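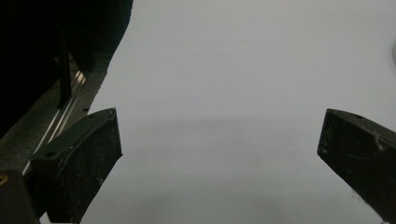 Pale surface

Plelo Worktop Oil, satin
825 ml can, for wooden counters, tables and cutting boards

Plelo is a hard-drying oil for wood that is used every day in the kitchen. It goes into the wood and leaves very little on top, so the counter still feels like wood when you put your hand on it. We mix it in our workshop in Zomham and fill it in cans of 825 ml. Until last November the can was 800 ml. The price did not change with the new can.

The oil has a light honey tone. On beech and maple you will see it a little, on oak more, and on walnut it becomes quite dark during the first days and then settles. Please test it on the back side of a board before you begin with the full counter. We get letters every month from people who did not test, and we cannot take the color out again.

How to use it

Sand the dry wood with grit 100, always along the grain, and remove the dust with a cloth. If the counter had varnish before, all of the varnish must go, also in the corners near the sink. Shake the can well. Pour a small quantity on the wood and spread it with a cotton cloth or a flat brush. Wait until the wood looks half dull, then wipe away everything that still shines. Oil that stays on top will become sticky and it will stay sticky for a long time.

Put the second coat on the next day. New counters should get 2 coats on the top and the same on the underside, otherwise the board can bend. Around the sink cutout and on the end grain you can be more generous - these places drink a lot.

Do not put wet pots on the surface during the first week. Light use is fine after the second night.

Wooden handles

Many customers use what is left in the can for knives, spoons and the handles of old kitchen tools. This works well, but the method is a bit different. Wash the tool by hand, let the handle dry overnight, and rub in a few drops with your fingers or a piece of old T-shirt. One thin coat is enough. Keep the oil away from the metal, and if some gets there, wipe it off on the same day. Handles which go in the dishwasher will lose the oil after a few washes, and we do not recommend it for them.
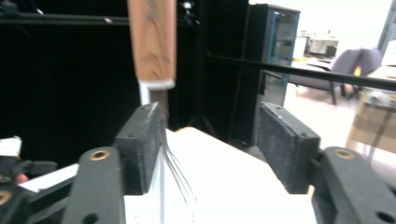

Valquíria Amaral wrote to us that she did all her handles with one small cup of oil, and that the only one she had to do again was a bread knife in olive wood. "It was dry like a biscuit, it took three coats and I think it wanted more," she says. She would like us to sell a smaller can for this kind of job. We are looking for a supplier of small cans with a good lid - the first samples from Eser leaked at the seam, so it will take a while.

Cleaning and care

For daily cleaning use warm water and a little dish soap. No scouring powder, no vinegar. When water does not make drops on the wood anymore, it is time for a fresh thin coat. In a busy kitchen this can be two times in a year, by the stove sooner.

Safety

Cloths with oil on them can catch fire by themselves when they lie in a heap. Put them in water or spread them flat outside until they are hard. Keep the can closed, above freezing and out of reach of children.

Ordering

Plelo satin is in stock. The matte version is sold out and will come back in November. You can pick up your order at the Tillman store or have it sent by post. For questions about color and old finishes, please ask for Wagner Rocha and have a photo of your wood ready.

Page last changed Aug 17, 2020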